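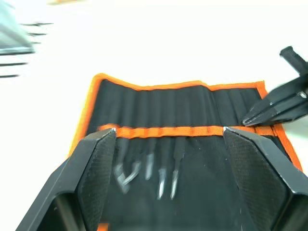

Brayan Arboleda judges a two-armed handling cell by how it copes with cloth. He has been running the Clavik package, supplied by Avau, on a bench in Andcombe since January, and the tool roll is his standard job.

"Rigid parts flatter everybody," he says. "Fabric has no fixed shape, so the planner can't lean on a model of it."

His log stands at 1030 attempts. A full cycle takes 76 seconds, slower than he would like. The grip force setting matters most.

"I started at 50 per cent and left it there. Higher than that, the cloth bunches up."
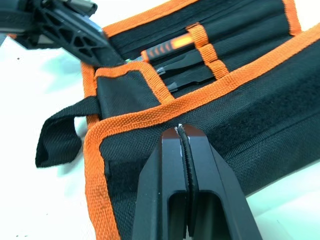

Jairo Flores, who looks after support at Avau, accepts the point about speed. The next firmware changes how the two arms share a workspace, and he expects that to help.

"At the moment one arm waits for the other more than it needs to," Flores says.

Arboleda's other complaint is the manual, which leaves out calibration after a finger change. Flores says a revised chapter is being written.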